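Search this manual

4. Setting up the Viltia stream gauge

Before you start, fit the battery and check that the green light blinks. Keep the logger in its case until step 3.

1. Choose a straight stretch of bank, clear of overhanging branches. Drive the post in until 80 cm shows above ground. 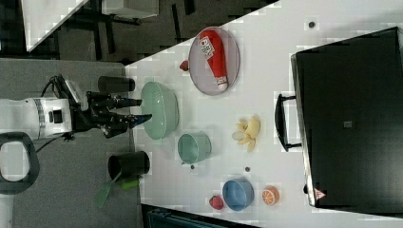
2. Clamp the sensor to the post, facing the water. Hand-tighten only.

CAUTION: Do not stand in moving water above the knee. Work with a second person on the bank.
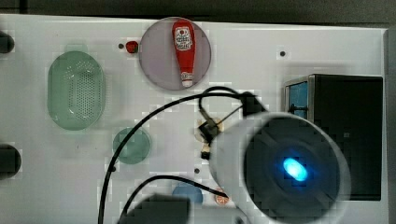 3. Plug the sensor cable into port A and hold the button until the light turns steady.

4. Enter the site number and set the reading interval to 20 minutes.

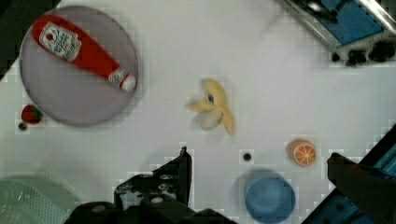 Note: The logger holds 2,000 readings. When it is full, the oldest are overwritten. Download before you change the interval.

5. Measure the water level with the staff and enter it as the starting level.

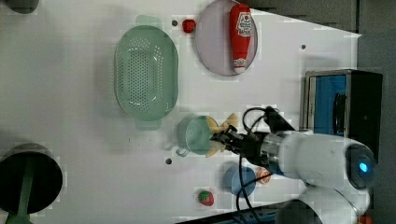
Page last changed: Mar 8, 2026 (T. Pagano)

6. Close the lid and turn both latches. If the battery reads below 65 percent, swap it before leaving the site.

Related pages
Cleaning the sensor face
Clindport download cable
Winter storage
McGrath post clamps: sizes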